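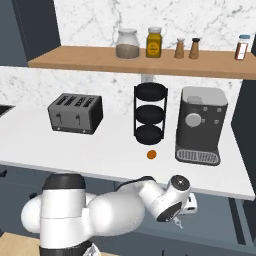

# Comparing controllers in the simulated kitchen

Notes for Unit 4, second half. Please bring your Unit 3 logs with you, even the messy ones (especially the messy ones!), as we'll be leaning on them all afternoon.

Last time we got as far as loading the kitchen and moving the arm by hand with the sliders, and I was so pleased with how quickly most of you found your way around it. Today we let the controllers do the driving. We have two of them to try, which Milan Verhoeven has packed up for us under the names Rorach and Raju. Rorach is a plain position controller. You give it a target, it goes there, and it doesn't much care what it leans on along the way. Raju is softer — it lets the arm give a little when it meets something, and it pays for that with slower settling at the end of a move.

## Getting to know the workspace

Before you run anything, spend a few minutes looking at the kitchen from the point of view of a planner. The counter has a toaster toward the left, a coffee machine on the right, and the tall black three-tier stand between them, with the small round orange object on the counter just in front of its base. That orange object is our target for Task A. It has open counter on its left, and the stand is close behind it, so an approach that overshoots will find the stand very quickly.

The shelf is for Task B. We'll be reaching for the small bottle with the blue-teal cap, over near the right end. I picked it over the two wooden shakers and the jars because it has a good wide gap to its left, and I wanted everyone's first shelf reach to be a kind one. If you finish early, do try one of the shakers. They stand much closer together and they're wider at the base than at the neck, so where you place the fingers matters a great deal more.

## What to run

1. Load the Millham scene file and reset the arm to its home pose.
2. Run Task A with Rorach for 300 trials, then with Raju for 300 trials. Leave the random seed alone.
3. Do the same for Task B.
4. Save each log separately, with your name and the controller in the file name.

Keep the gripper speed at the default for all of this. I know it's tempting to turn it up, and Harish Gowda's group did just that in April and then spent a whole evening trying to work out which change had caused which result.

## Reading your logs

A trial counts as a success only if the object is still held when the lift ends. A contact with anything other than the target goes in the second column, whether or not the grasp worked. Please report both columns. In my own practice run of Task A, Rorach had 41 trials with a stray contact, and quite a few of those were marked as successes too, so the first column by itself would have made me feel much better than I deserved to feel.

Shoaib Ansari asked a lovely question about whether a stray contact in simulation means the same as one on the bench. My short reply is that it depends on the contact settings, and the long reply is Unit 6, where we'll change the friction and watch the numbers move.

## To hand in

One page, with a small table and two or three paragraphs saying which controller you'd choose for each task and why. It's fine to choose differently for A and B. If your logs disagree with your neighbor's, write that down and compare your settings before you rerun anything. Annapurna Fernandes has kindly offered to help with install troubles, so go to her first if the scene won't load.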